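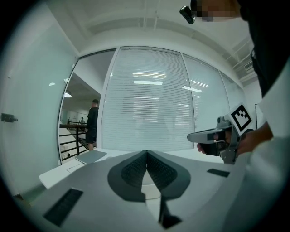 The main item was the glass meeting room on the upper floor at Grormont, and whether it should stay bookable by the half day or go back to hourly slots. The facilities lead reported that bookings are up and that most of the complaints received are about noise. The room opens straight onto the corridor, and with the glass door standing open, talk from the stair landing carries in. Those present agreed that the white blinds do their job for privacy and that no further screening is needed on the glass partitions. It was noted that people have been leaving the blinds tangled after raising them on one side only. Agreed: blinds to be left lowered at the end of each booking, slats at whatever angle the last group had them.

Meeting of the Workspace Group, Gukwood office
Date: 2025-10-10
Present: facilities lead, office manager, two representatives from the Imrie team, one from Plusum, one from IT support, minutes secretary
Apologies: building services contractor

1. Minutes of the last meeting

Accepted with one correction. Under item 4, "second floor kitchen" should read "second floor copy room." The office manager will reissue the corrected page.

2. Matters arising

The spare key for the copy room has been found and is back in the key safe.

The carpet tiles by the elevator have been replaced. Two more have lifted at the corner near the coat hooks. Facilities to report these under the same job number so that a new visit charge does not apply.

The contractor has still not sent the revised cleaning schedule. Facilities to ask again and copy in the office manager.

3. Glass meeting room: bookings and door

The discussion on booking lengths is recorded at the head of these minutes, as requested by the Imrie team, who had to leave early.

Half-day slots will stay for now. The Plusum representative asked that any slot not taken up within the first half hour be released to others. This was agreed. IT support will check whether the booking page can do this by itself. If it can't, a line will be added to the confirmation email asking people to cancel.

On the door, the options were a closer or a sign. A closer would have to suit the glass door and would need the landlord's consent. The group preferred to try a sign first. Wording agreed: "Please close the door when the room is in use."

The Imrie team asked if the ceiling vent could be turned down in the afternoons. Facilities said the air on that floor is controlled as one zone and the setting can't be changed for one room. A request will be passed to building services to look at the zone as a whole.

4. Desks and surfaces

The group looked at how the desks in the glass room are left between bookings. The cleaners will wipe a desk only if it is clear, and several have been skipped in recent weeks for that reason. Notebooks, boxes and cables were the usual items. The cleaners do not move these and the group does not want them to.

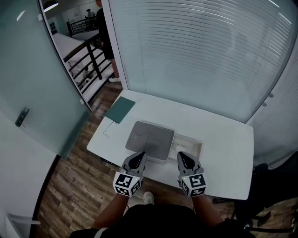
Desk by the blinds in the glass room, with box, tray, and dark green notebook or folder.

Points made in discussion:

Small boxes and trays are fine on a desk during a booking. They should go back to the shelves or to the owner's own desk afterward.

Cables are the harder problem. A thin black one was lying across this desk, and people tend to leave them in place for the next group. IT support would prefer that loose cables be handed in at the support counter, where they can be tested and labeled.

The Plusum representative pointed out that there is nowhere in the room to put things down except the desks and the floor. A low cabinet was suggested. Facilities has a price of $361 for one in white, delivery included. The office manager confirmed that the furniture line has 1,000 dollars left in it until February, so this can be covered. One member felt a cabinet would only fill up with lost property. The purchase was approved all the same, on condition that it is emptied at the end of every month.

Position of the cabinet was left to facilities. It must not block the door or stand against the blinds.

5. Floor

The wood-patterned flooring was discussed briefly. Chair marks have been reported under one desk. Felt pads to be tried on the chairs before anything else is done. The cleaners have asked that no tape be put on the floor, as it leaves a residue that takes a long time to remove. Agreed.

6. Corridor and stairs

Nothing is to be hung on the railing, including coats and bags. A reminder will go in the staff bulletin.

The Imrie team had asked before leaving if the corridor ceiling lamps could be switched off earlier in the evening. Facilities will find out what the timer is set to.

7. Any other business

The recycling bin on the upper floor is too small on delivery days. A larger one will be brought up from the storage area.

IT support will be replacing the network switch for the upper floor. Notice will be sent by email. The glass room should not be booked for video calls that morning.

Actions

Facilities: door sign, cabinet order, felt pads, carpet tiles, timer setting, request to building services on the air zone, cleaning schedule.
Office manager: corrected page of the last minutes, bulletin reminder on the railing.
IT support: booking page check, notice of switch replacement, box for handed-in cables.

Next meeting to be arranged by email.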